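10/08/2023

Can a robot do chores yet?

I get this question a lot, mostly from my sister, who wants her laundry folded. My answer for now is no, but it depends on the chore. Take plugging something in. You do it half asleep. A robot has to find the socket, hold the plug straight and push without knocking the strip across the table.

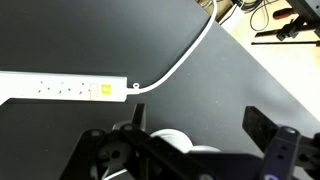

Cables are the hard part. They bend differently every time. Riaan Maluleke told me he logged 140 tries at one plug job in November and got 17 clean ones. I'd take that over folding, where I have yet to see a shirt I would wear.
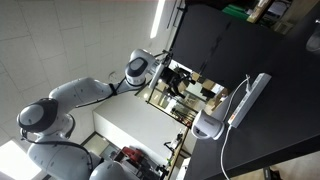
The arm and the power strip on the black table.

I'll ask him again next year. My sister can keep folding.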